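Support Ticket 995
Subject: Irrigation advisory messages not delivered to member farms, Chávez district
Product: Delurska Advisory Service (text message and recorded voice)
Submitted by: Chávez Growers' Cooperative
Priority: High
Status: Resolved

Issue as reported

The cooperative reports that member farms in the lower valley have stopped receiving the morning irrigation advisory. Messages on pest warnings and market prices continue to arrive as usual. The affected members grow beans and squash on small plots and rely on the advisory to decide when to open their field gates. The cooperative requests that service be restored before the July planting.

Initial review

The account was checked and found to be in good standing. The Delurska member list for the district holds 478 registered telephone numbers. Of these, 300 are assigned to the lower valley group, and every number in that group is affected. The upper valley group receives all messages, including the irrigation advisory.

The delivery log shows no failed messages for the lower valley group. The advisory was never placed in the sending queue, so the fault lies ahead of the telephone carrier. The cooperative was advised that members do not need to change their handsets or register again.

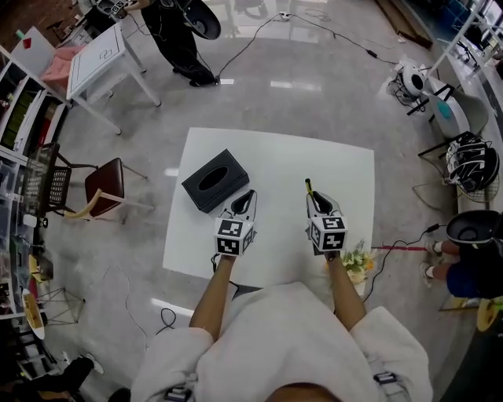
Florêncio Prata
Field Systems Support, Clarkico

The irrigation advisory is prepared from soil moisture readings. Each group is tied to one or more field stations, and the system will not issue an advisory if the station readings are missing or older than the permitted limit. The lower valley group is tied to two stations, both supplied by Dundico. The station page listed both as online, and for this reason the fault was not flagged to the support desk.

A closer check of the readings showed that both stations were sending data with the wrong clock time. The system treated each new reading as out of date and set it aside. Battery level and signal strength were normal at both sites.

Steps taken

1. Station clocks compared with the server clock. Both stations were behind by the same amount.
2. Remote clock reset sent to Station 1. Accepted. Readings began to post correctly.
3. Remote clock reset sent to Station 2. No reply after two attempts.
4. Cooperative asked to restart Station 2 at the site. Conceição Patrício, field coordinator, confirmed the restart at 10:40 a.m.
5. Clock reset sent again to Station 2. Accepted.
6. Test advisory sent to the cooperative office telephone only. Received as text and as voice.

Customer comment (C. Patrício)

The test message was received in good order. Please note that the recorded voice version gave the advice for maize, which our lower valley members do not grow. Many of them do not read the text version and depend on the recording. We ask that this be corrected before messages go out to the full group.

Support reply

The comment was passed to Ryota Iwasaki, who maintains the voice recordings. The lower valley group had been set to the default crop when the district was divided into two groups. The crop setting has been changed to beans and squash, and a second test was sent. The cooperative confirmed that the text and the recording now agree.

Resolution

The irrigation advisory was released to the lower valley group the following morning at 5:30 a.m. The delivery log shows that it was sent to all 300 numbers. Set-aside readings have been kept with corrected times - they will appear in the cooperative's seasonal moisture report.

Follow-up

A request has been opened to have the station page show a warning when readings arrive but are not accepted. Octavio Quiroga is responsible for this request. Until the change is made, cooperatives should contact the support desk if an expected advisory has not arrived by 7:00 a.m. and should provide the group name and the station number - member telephone numbers are not required.

Ticket closed with the agreement of the customer. It may be reopened by replying to the closing notice.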